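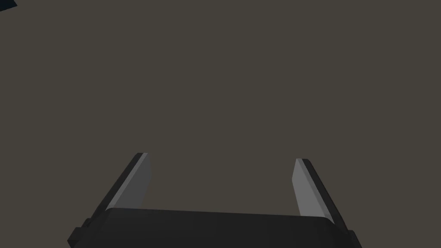
To: Wallcombe District Libraries, branch mailing list
From: Interlibrary Lending Office, Wallcombe
Subject: Re: Overdue notices on Bavis loans

Colleagues,

The office has received several replies to the August circular on loans from the Bavis collection. The most detailed came from the Jirnau branch and is quoted in part below, with the branch's permission. Our response follows and should be read as current policy for all branches.

> The circular states that items borrowed from Bavis are due at the
> lending library on the date printed on the paper band. Our desk
> staff have always understood that date to be the day the reader
> must return the item to us. If the circular is correct, readers
> at this branch have been given several days more than they were
> entitled to, and we have been sending items back late without
> knowing it.
>
> We would also like to know who pays the late charge in such cases.
> Two readers have been billed through the Leitner system for books
> they returned to our desk before the date on the band. Both have
> objected, and we think they are right to do so.
>
> Finally, may we renew a Bavis item at the desk, or must every
> renewal go through your office? The handbook says one thing on
> page 6 and another in the table at the back.

The Jirnau branch has read the circular correctly. The date on the paper band is the date by which the item must be back at Bavis. It has carried that meaning for as long as the lending agreement has been in force, but the wording of our own handbook did not make this clear, and the office accepts responsibility for the confusion.

With immediate effect, branches are asked to set the reader's due date 6 days before the date on the band. The van leaves Wallcombe for Bavis twice a week, and this allows for an item that misses the first collection. The earlier date should be written on the reader's slip and entered in Leitner under "local due date." Please do not alter or cover the date on the band itself. Bavis staff scan the bands on receipt, and those that have been written over must be keyed in by hand.

On the matter of charges, no reader is to be billed for an item returned to any branch desk on or before the date that reader was given. Where Leitner has already issued a bill, the branch may cancel it using reason code 11 and need not ask this office first. If the reader has paid, please send us the card number and the amount so that a refund can be arranged. The late charge owed to Bavis will be met from the lending budget.

Renewals may be made at the desk once, for the standard period, provided that no other reader is waiting. Second renewals must come to this office. The table at the back of the handbook is correct and page 6 is out of date. A replacement page will be sent with the next supply delivery, and the old page should be removed and discarded.

Some branches asked whether the trouble is large enough to justify a change in practice. Last year the district borrowed 2,398 items under the agreement, and 700 of them reached Bavis after the date on the band. Most were no more than a few days late. Bavis has been patient, but has asked that the figure come down before the agreement is next reviewed, and we have undertaken that it will.

Two smaller points were raised by other branches. Large print items from Bavis carry a green band in place of a white one; the same rules apply to them. Sheet music sets must be counted at the desk when they are returned, in the reader's presence, and the number of parts noted on the slip. A set with parts missing should be held at the branch until this office has been in touch with Bavis.

Branches that have already given readers the later date need not recall those items. Please let the loan run as agreed and mark the slip "old date" so that it can be identified on arrival here.

Further questions may be sent to the list or to the office directly. The lending desk is staffed until 4:30 p.m.

Interlibrary Lending Office
Wallcombe District Libraries

Contact the list owner | © Wallcombe District Libraries | Back to top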